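Proyecto de asignatura: el orden de carga en la bolsa de la compra
Grupo 4: Touran Asadi, Jadwiga Pietrzak y Witold Ziółkowski
Tutora: Grażyna Tokarz

3. Material

Elegimos una bolsa de tela azul oscuro porque es del tipo que casi todos los compañeros llevan al mercado. No tiene base rígida ni divisiones interiores. La fruta se compró un miércoles en el mercado de Nyanda, a granel y sin seleccionar por tamaño. La pieza más pesada dio 384 gramos en la báscula del taller.

4. Procedimiento

Cada serie empieza con la bolsa vacía sobre una mesa blanca. Las piezas se meten de una en una, y las más blandas se dejan para el final. El peso total no puede pasar de 4000 gramos. Después se espera media hora, se vacía la bolsa y se anota el estado de la piel de cada pieza en una ficha con tres columnas: manchas, arrugas y golpes.

Las manchas que la fruta ya traía de la tienda se apuntan antes de empezar. En la primera serie no lo hicimos y tuvimos que descartarla entera. 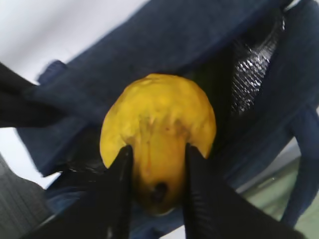
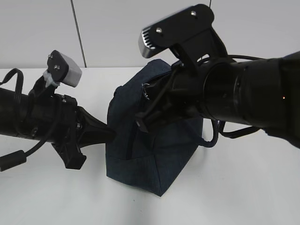

Fruta amarilla con la piel arrugada, en la primera foto; en la segunda, la bolsa de tela sobre la mesa.

5. Resultados

La tela blanda se adapta a lo que lleva dentro, pero también deja que las piezas se junten en el centro. Con menos de 500 gramos de carga apenas hubo cambios en las fichas. A partir de 1776 gramos aparecieron golpes en las piezas del fondo, sobre todo en las maduras. Las que iban arriba salieron igual que entraron, salvo una que quedó apretada contra la costura lateral.

El orden de carga influyó más que el peso. Cuando pusimos las piezas duras abajo, las fichas recogieron menos golpes que en las series sin orden fijo.

6. Problemas y trabajo pendiente

La columna de arrugas dio poca información. Media hora es poco tiempo para que la piel cambie, y Witold y Jadwiga no siempre puntuaban igual la misma pieza. Para la segunda entrega vamos a usar una escala con fotos de referencia.

Falta repetir las series con una bolsa de base rígida. Kheri Ndung'u, del grupo 2, nos presta la suya en septiembre. Las fichas originales están en la carpeta del grupo, ordenadas por serie.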